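How do I get the shine off black trousers before dyeing?

Elba Quezada
Posted 10/21/19

Hello to all. I have black cotton trousers for my work in a restaurant in Marsden. I bought them in April and now they are grey at the knees and a little shiny where I sit. My sister told me to dye them again at home in the washing machine. I have a packet of Nillov black, it says enough for 527 grams of dry cloth. My questions are: must I remove the shine first, and will the stitching also become black? The label says 100% cotton but the thread looks different to me. I do not want to spoil them because I have only two pairs.

Alby Partington
Just buy new ones, Matville market has them for 14 quid.

Yolanda Robles
Dear Elba, I have dyed many work clothes, so I try to explain well. English is my second language also, excuse my mistakes.

The shine and the fading are two separate problems. The shine comes from rubbing and from ironing too hot on the right side. Dye does not remove it. Turn the trousers inside out, put a damp cloth with a spoon of white vinegar on the place, and press lightly with steam. Then brush with a soft clothes brush. It becomes better, but very old shine will stay.

For the colour, wash them first without softener, and weigh them when they are dry. If both pairs together are heavier than what the packet says, you will get dark grey and not black. I did this mistake with my son's school trousers – he wore them anyway. Follow the salt quantity on your own packet, the brands are different.

The stitching is probably polyester and it will keep its present colour. If it is black now, you have no problem.

Afterwards run the empty machine hot one time, and wash the trousers alone for the first few washes. Mine gave colour until the third wash.

Sioned Bellis
Agree with Yolanda about the weighing. Also dry them in the shade. I left a black skirt on the line all day in summer and it went brown along the fold.

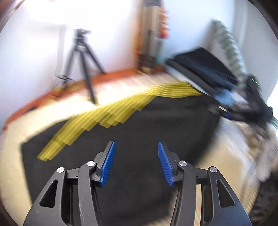 And if you iron it after, do it from the wrong side, always.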